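Kids' Corner > How Stuff Works > Machines > Looking After a Picking Robot

Start Stories Machines Try It Ask Us

Who Fixes the Robot?

Robots get dirty. They get loose. They get cranky little rattles. Just like a bike! So somebody has to look after them, and at the Tultmont workshop that somebody is Liesl Sutter. Her job is keeping one robot arm working. One arm, a whole job.

The arm picks things up out of a bin. That's called bin picking (good name, easy to remember). Sounds simple. You do it every time you dig a sock out of a drawer. But you have eyes, fingers, and a brain that has had years of practice. A robot needs all of that set up for it.

Step one. The bin must not move. Say you tell the robot "go to this spot" and then somebody bumps the bin. Now the spot is wrong! The robot doesn't feel silly, it just grabs at air. Or bonks the wall. So Liesl uses clamps. A clamp is a tool that squeezes two things together and hangs on tight. You turn a handle, it squeezes harder. She gives every bin a wiggle in the morning, before anything gets switched on. Wiggles? Tighten it. Doesn't wiggle? Next job.

Step two. Hoses and cables. Cables bring electricity and messages. Hoses bring air. Squashed air, pushed in so hard it can make metal fingers open and close. Blow up a balloon and let it go, feel that push? Same idea, much stronger. People call this pneumatic. Say it "new-MAT-ick." The P is just sitting there doing nothing.

Hoses have to be long enough to bend when the arm bends. Too short and they yank. Too long and they snag on stuff. So you leave a loop, tie the bundle, and then move the arm very very slowly to check. Liesl runs it at 5 percent speed the first time. Boring to watch. Much better than a ripped hose.

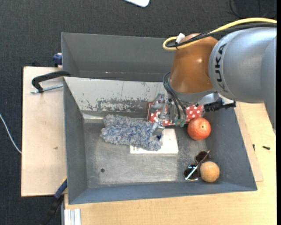 The arm at work. Follow the yellow cable over the orange-brown part, then find the apple!

Step three. The gripper. That's the robot's hand. Liesl looks at it up close, but first the robot gets switched off and locked, so it can't start up by mistake. Grown-ups who fix robots ALWAYS do this. Then she checks for:

Loose screws.
Fluff and dust.
Bent fingers.
A hissing noise (this one she checks later, with the air on and her hands well out of the way). Hissing means a leak, and a leaky hand is a weak hand.

Fluff is a big one. Soft things shed. It gets into the joints of the fingers and then they stick. Liesl keeps a small paintbrush just for that.

Step four. Practice time. You can't test a picking robot with only one kind of thing. A ball rolls. A box has flat sides. Sunglasses are thin and a funny shape, so where do you even grab them? A duster is all floppy fluff and you cant tell where the middle is. Mix them up and see what the robot manages.

Yi-an Yoo keeps score. She runs 100 picks, writes down the misses, and looks for a pattern. Lots of misses on one side of the bin? Maybe the bin has shifted. Back to step one. After a repair she runs 200, which takes most of the afternoon — and a lot of crackers.

What about scratches? Bins get scraped, thats normal. Liesl only worries if there's a sharp edge or a dent that catches the fingers.

Try it! You need a shoebox, 2 spoons, and some things from around the house. Nothing breakable. Tape the box to the table. Now pick things out using only the spoons. Then take the tape off and try agian. Which was harder? Swap with a friend and keep score like Yi-an.

Words to know
Clamp: a tool that squeezes and holds.
Gripper: a robot's hand.
Pneumatic: worked by squashed air.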